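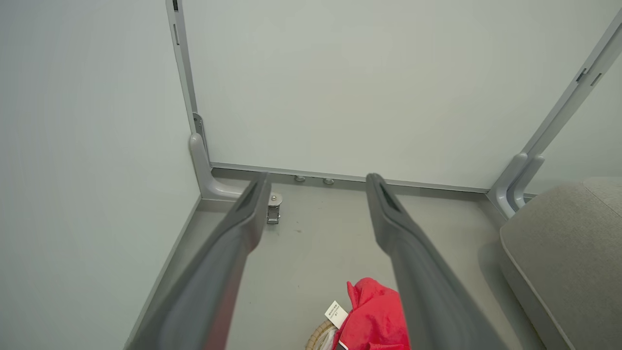 February, 6:40 am
Shu-fen Hsiao

Up too early. Coffee, toast, back at the arm by six because Venter wants the cloth set by the end of the month and we are behind. Target is 196 good ones. Didn't sleep much thinking about it.

Reset, drive, grab, lift, let go, reset. That's the whole day. My left thumb hurts from the trigger. Switch hands tomorrow? Last time I did that the paths came out so different that Erkent asked if we had a new operator. Maybe that's good for the model though. Ask.

Red cloth in the rattan basket again this morning. I like the red one. Shows up nice against the gray, and everything in that corner is gray or that washed out green. Worry about exactly that. If it only ever sees red on pale it's going to learn "go to the red" and then we hand it a gray towel and it stands there like a fool. Said this at Inham's meeting, he wrote it down, we'll see.

Things to sort out:
- tag. Keeps ending up on top. Half the grabs I go in beside the tag without meaning to. Turn it under for the next batch, or turn it every which way, but stop leaving it the same
- basket rim. Fingers come in wide and I'm scared of the weave. Two bumps before breakfast, both kept, marked as recoverd
- wrist view gets almost no basket once I'm over it, just the curve of the rim. Can't judge height. Been going by feel, which is no way to teach anybody anything

10:15. Long argument with Jonstead on the phone about pauses. He wants them trimmed. I stop before closing, every time, a second or so, to look. He says the policy will learn to hesitate. I say a person hesitates there because it's the hard bit. He said send him 30 trimmed and 30 not, so 60 all together, and they'll train both. Fine. More work for me but at least it gets settled and I can stop having this talk.

Threw out a bad run after that. Was annoyed and it showed, the arm was jerky all the way down. You can really see a mood in the joint plots. Went and walked round the block, cold, no gloves.

Lunch standing up. Rice from last night.

2 pm. Better. Tried starting from odd places, off toward the cushion, then from low by the wall, then way too high. Slow going but these feel like the useful ones. Anyone can do the straight down grab. Also crumpled the cloth different each time, or tried to, I notice my hands crumple it the same way if I don't think. Ended up dropping it in with my eyes shut. Worked ok?

Wrote the labels as I went this time instead of saving them for night. "pick up the red cloth", "take the cloth out of the basket", "lift the red thing". Inham likes them loose like that. I'd run out of ways to say it by three o'clock and started on "remove the fabric item" like some kind of manual. Deleted those.

Didn't get to the lighting change. Didn't call Mom back either, do that before dinner. Disk nearly full, must copy over tonight or tommorow is lost.

Thumb: ice. Ask Venter again about the other handle, the one with the softer trigger.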